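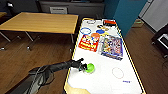 Progress report, March: Prudton play tables

Where we are
Nearly all of the play corner furniture is in. White tops with the yellow edge, as agreed with Mollier. Edge trim is thin but holding up fine, no chips so far. The shapes on the top (blue ring, solid blue circle, orange circle etc.) are what we're testing for the sorting and rolling games. The pale gray ring at the far end hardly shows against the white. Needs a darker line before we do any more tables.

Materials
Green ball: keep. Bright, easy to find on white. Picture card, the red and yellow one with the cartoon figures, works for the short naming game. The big picture board with all the little characters is slower going, kids want to stay on it, so we've moved it to its own 10 minute slot. Card and board end up side by side and crowd the middle of the table, will try the board on the floor.

Spending
2,000 received in the first payment. 300 left, most of that promised to Drekon for storage bins. Receipts to folow with the next report.

Problems
Delivery from Petridis was late, so the afternoon group started on the old tables. 9 sessions held, a couple short of plan. Will make these up before the summer break.

Next
- darker ring, quote asked for
- second set of picture cards
- bins in and labeled
- short form for parents, draft is done but to long, cutting it down

Need from you: ok to move what's left in printing over to cards. Would like an answer before we order.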